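Seat foam is judged on two numbers that buyers rarely see: density and compression set. The first gives mass per unit volume. The second records how much height a block fails to recover after a fixed load is removed.

At Hadisitz, a chair maker in Barros, Rui Garcia tests each new foam grade before it reaches the cutting room. Samples are held under load at 80 percent humidity, then left to rest for 4 hours before measurement. A grade that loses more than 3 percent of its height is sent back to the supplier.

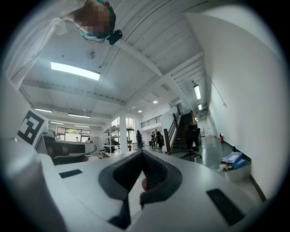
A person in a teal cap leans in from above.

Cover fabric complicates the result. A tight weave spreads load across the cushion but traps air, so the seat feels firmer than the foam alone would suggest. Judite Caldeira, who specifies textiles for the Endum range, now tests foam and cover together - a change made in January after 600 cushions were returned as too hard. The foam in those cushions had passed every test.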